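Print this page | E-mail this page

Visit Report: Household Automation at the Pronero Laboratory, Grirnley

In September, members of the Miturance study group visited the Pronero laboratory at Grirnley. The purpose was to judge whether machines can yet be trusted with ordinary chores.

Our host, Bogdan Enache, began with cloth handling. Fabric changes shape each time it is touched, and a grip that suits a towel may fail on a shirt. His team has logged 2,000 attempts at picking up and folding, and a single towel still takes 40 seconds on a good run. 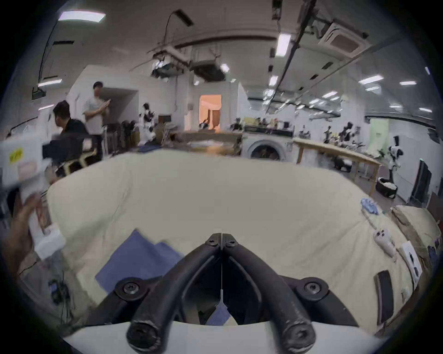 A two-fingered gripper over a blue cloth on the padded work surface.

Laundry loading was discussed next. Mr. Enache expects supervised use in commercial laundries within 2 years – private homes will take longer, given the variety of rooms and belongings.

The group recommends a second visit after the Grecu trials have ended. Members wishing to attend should notify the Miturance office.

This site uses cookies. Accept | Settings
© Miturance. All rights reserved. Contact | Back to top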